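LOLHAM STUDIOS - STAGE 3
Pre-shoot safety and inspection checklist, with inspector's comments

Production: Kestura (feature film, second unit)
Area inspected: Stage 3, wardrobe, make-up, lighting grid, generator yard
Inspected by: Trefor Probert
Date of inspection: 4 May 2020
Previous inspection: January, same stage, different production

Key: P = pass. A = action needed before first call. N = note only, no action. N/A = not applicable on this shoot.

Items carried over from the January sheet keep their old numbers. Some numbers are therefore missing.

SECTION 1 - ACCESS AND ESCAPE

1.1 Main stage door opens fully and closes under its own weight - P

1.2 Fire lane round the inside of the stage walls marked and clear - A
Comment: Marked on all sides. Blocked on the north side by flats for the hotel corridor set. Art department to move the flats or have them struck before the crew is called. The lane line has been repainted and can be read in low light.

1.3 Escape signs lit - P

1.4 Escape signs visible from inside the set - A
Comment: The corridor set has a ceiling piece, which hides the sign over the east door from anyone standing at the lift end. A temporary sign is to be fixed at head height on the back of the last flat. It may be covered for a take only if an assistant director stands at that exit.

1.6 Red light and bell working at each door - P
Comment: Bell at the dock door is weak but can be heard. Reported to the stage manager.

1.7 Assembly point agreed and shown on the call sheet - P

SECTION 2 - LIGHTING GRID AND RIGGING

2.1 Grid load plan on site and signed - P
Comment: Plan shows 3,110 kg total against the beams in use. The plan was drawn before the rain bar was added to scene 37. A revised plan is needed if the rain bar is hung from the grid. If it is floor-mounted the present plan stands.

2.2 Safety bonds on all hung fittings - A
Comment: Three bonds missing on the back row. Fittings to be lowered, bonded and hung again. Gaffer informed on the day.

2.3 Walkway kick boards in place - P

2.4 Tools tied off when working above the stage floor - P

2.5 Cable runs tidy, ramped at crossing points - P
Comment: Ramps are in place at the camera dock and at the make-up entrance. The run to the video village crosses the actors' route to set and should be moved behind the flats.

2.7 Practical lamps on set tested - N
Comment: Wall lights in the corridor set were not yet wired. To be tested by the production electrician and the result added to this sheet.

SECTION 3 - WARDROBE AND DRESSING

3.1 Steamers and irons tested and in date - P

3.2 Irons used on heatproof rests, away from rails - P

3.3 Clothing rails stable, wheels locked - A
Comment: One double rail has a broken brake. Take out of use.

3.4 Garments for stunt and fire scenes checked for fibre content - A
Comment: Scene 37 calls for the lead to pass within reach of a gas flame bar. Only natural fibre is to be worn next to the skin, with the treated layer over it. Repeats must be the same fabric as the hero garment, including the thread where possible. Ateş, who supply the treated layers, have sent data sheets for the jacket and trousers. None has been received for the scarf, and the scarf is not to be worn in that scene until one is.

3.5 Untreated and treated garments kept apart - P
Comment: Separate rails, labelled at both ends. Labels should also go on the garment bags, as bags are moved between rails during the day.

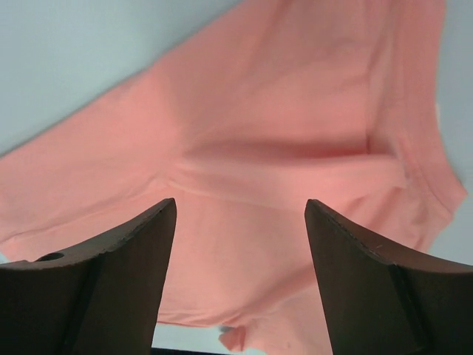
Item 3.4 - cotton t-shirt, salmon pink.

3.6 Harness worn under costume checked with costume on - N/A
Comment: No wire work on Stage 3. Apply this item if the balcony fall is moved here from the location.

3.7 Dressing rooms heated, ventilated and lockable - P
Comment: The lock on room 3 is stiff. Not a fault at present.

SECTION 4 - MAKE-UP AND HAIR

4.1 Product list held, with allergy forms for all cast - A
Comment: Forms held for principal cast. Missing for day players. No product is to be applied to a day player until the form has been seen.

4.2 Solvents and adhesive removers in a closed metal cupboard - P

4.3 Sockets by basins protected - P

4.4 Brushes and sponges single-user or cleaned between users - P

SECTION 5 - SPECIAL EFFECTS

5.1 Flame bar: gas supply, hose and shut-off inspected - P
Comment: Shut-off is by hand valve, with a second valve at the bottle. An effects technician must stay at the hand valve from lighting to shut-down, including between takes.

5.2 Extinguishers of the right type at the set - P

5.3 Smoke fluid data sheet on site - P
Comment: Fluid is Jovport water-based. Stage to be cleared and doors opened between set-ups if haze is still present at head height.

5.4 Fire detection isolation arranged with the stage manager - A
Comment: Isolation has been requested but no permit number has been given. Smoke and flame must not be used until the number is written here: ................

5.5 Rain bar: drainage and electrical separation - A
Comment: Water tank holds 1,000 litres. The drain at the lift end of the set is uncovered and needs a grate. All mains equipment to be raised off the floor within the wet area. See also 2.1.

SECTION 6 - GENERATOR YARD AND UNIT BASE

6.1 Generator earthed and fenced - P

6.2 Fuel stored in bunded tank - P

6.3 Exhaust directed away from air intakes - N
Comment: Acceptable with the wind as found. Check again if the generator is turned.

6.4 Vehicle and foot routes separated - P

SUMMARY

Shooting may start on the corridor set once items 1.2, 1.4, 2.2, 3.3 and 4.1 are closed. Scene 37 may not be shot, rehearsed with flame or lit with flame until 3.4, 5.4 and 5.5 are also closed - a verbal confirmation is not enough for these three. Each must be initialled on the stage copy by the head of department.

The stage copy is kept with the first assistant director. Comments added after the inspection should be initialled and timed.

Signed: T. Probert

Production signature: ................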